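Subject: Re: [sighthound-keepers] Recall drift past 200 yards
Date: 2022-08-14 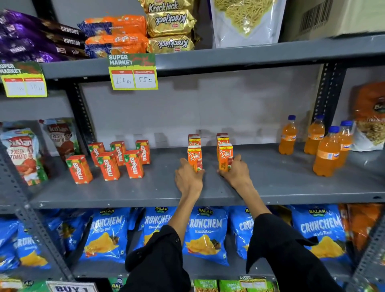
1. Whistle versus voice

> We have had Humia on the long line since spring. At close
> range she turns on the first call every time. Once she is
> past 200 yards she lifts her head, looks, and carries on.
> Same field, same handler, same treats. Is this hearing,
> or is she choosing?

Probably distance and wind, with some choosing mixed in. A voice loses its high end over open ground, and what reaches the dog is a dull noise that may not match the word she learned at your feet. Try a fixed-pitch whistle. Pair it with food indoors for 14 days before you take it outside. Do not use it for anything else in that time, and do not let the kids have it.

When you move outdoors, start again at short range. I ran the same course with Bendico, my older male. He was steady on the whistle in the yard and useless in the field until I went back and built it up in stages.

2. Line length

> Our line is 12 yards. Should we go longer?

No. A longer line on a running hound is a burn risk to your hands and a neck risk to the dog. Clip to a harness, never to the collar. If she hits the end at speed on a flat collar you can expect a vet bill.

Kunier was trained entirely on a short line and later worked loose at 400 yards. The line stops the dog from practicing the wrong answer. It does not have to match the distance you want in the end.

3. Treats

> She spits out kibble when we are outside.

Then kibble is not a reward outside. Use plain cooked chicken or liver, cut small, and keep it for recall only. Take it off her dinner by weight. Check the label on anything bought for people: raisins, grapes and xylitol are the ones to look for.

4. The head lift

This is the part of your message I would work on first. She hears something, looks, and decides. If you call again at that point, the first call stops meaning anything. Blow once, then turn and move away from her at a jog. Most hounds will follow a moving handler sooner than a standing one. If she does not come, walk out and get her without talking - no scolding, no second whistle - and shorten the distance next time.

Sayce took most of a summer to get past this stage, so a bad week does not mean much. Keep a log with distance, wind direction and result. If she also misses calls indoors while she is asleep or facing away, have her ears looked at before doing any more field work.

Please post the log when you have enough entries to show a pattern.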